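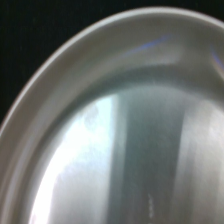

Grirkcombe Supper Club - progress report to the Jellen Fund, second quarter

We are having a great spring. When we wrote our last report, the suppers had only just moved to the old school hall and we were still heating soup on two camping burners. Since then the kitchen has been signed off, the new range is in, and 141 neighbors have come through the door for at least one Thursday meal. Many of them are now regulars, and a few have started bringing people from the next street over!

What the grant paid for
The biggest item was the range hood, which came in at $2,000 with fitting. We had planned on more, so we moved the difference into the food budget and bought a second chest freezer. Sakamoto delivered it on a Friday afternoon and took away the old one, which had been growling at us since January. We also spent $200 on tableware and linens, and the tables feel a lot more like supper and less like a meeting.

Food and growers
Mastumico, the growers' co-op out on the river road, now brings us a mixed box every week. We don't pick what goes in it, so the menu follows the box. April was mostly leeks and chard. The leek and potato pie went so well that we have been asked for the recipe more times than we can answer, and it will be printed on the back of the June flyer.

At the table
Guests sit down and are served, and the food comes out in courses. It takes longer - usually until 8:30 - but people stay and talk, and the older guests tell us this is the part they look forward to. Our teenage helpers learned to set a full place in one evening and have been teaching the grown-ups ever since.

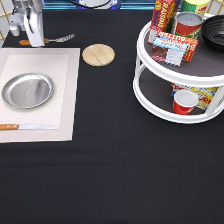
Next quarter
Bread baking starts in July, with dough made in the hall the night before. We still need a ramp at the side door and are waiting on a second quote. Full accounts will come with the September report.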